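Cable Routing, Round Three

April was supposed to be the month I finished the Madance build. Ha! I spent most of it on my knees in the shared workshop with a bag of cable clips, swearing at a two-armed robot that kept trying to strangle itself.

If you read my last post you know the first routing was a disaster. Everything ran tight along the links, and the left wrist would yank on its connector every time it rolled past a certain point. So I pulled it all out and ordered the purple stuff from Flurside (yes, I paid extra for purple, no regrets) and gave it way more slack.

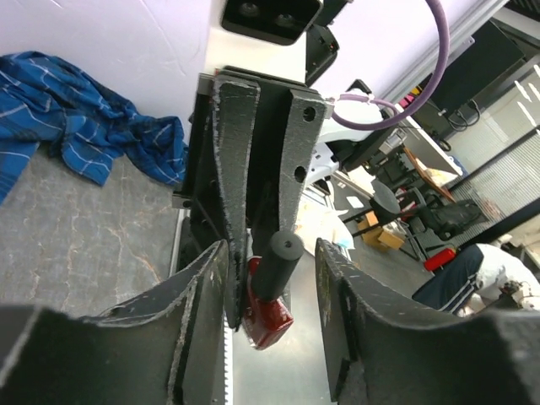
The slack is where I'm still arguing with myself. Big loops mean the wrist can turn freely, but big loops also catch on things, and I clipped and re-clipped that left side 8 times before I liked it. The trick in the end was leaving the loop fat up high and pinning it down close to the links everywhere else. I also learned that cheap clips pop off when you look at them funny, so buy the decent ones!

Fingers are next on my list. They're scuffed to heck, and I've been putting off making a new set until the McIver brackets stop moving around on me. A little threadlocker, maybe? I keep meaning to try it.

The rail I'm really happy with, though. I went back and forth on aluminum extrusion, thinking it would flex with both arms hanging off it, and so far I've got zero complaints. The cable chain along the front was a last-minute add and it makes the whole thing look like I knew what I was doing.

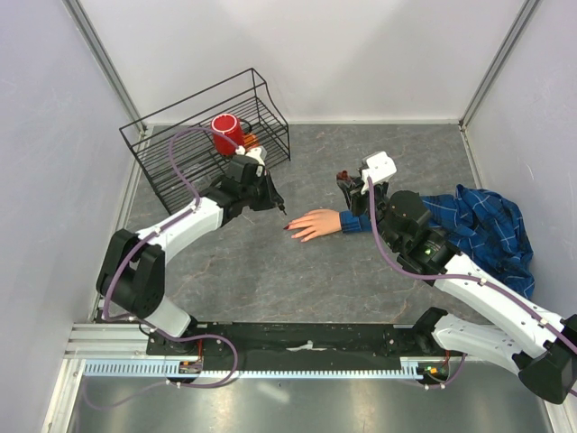

Both arms on the rail, plaid shirt and dish rack in the cell.

Next up is the Ikaren controller box, which still lives on 25 zip ties and hope. I want a proper lid on it before I touch the software again.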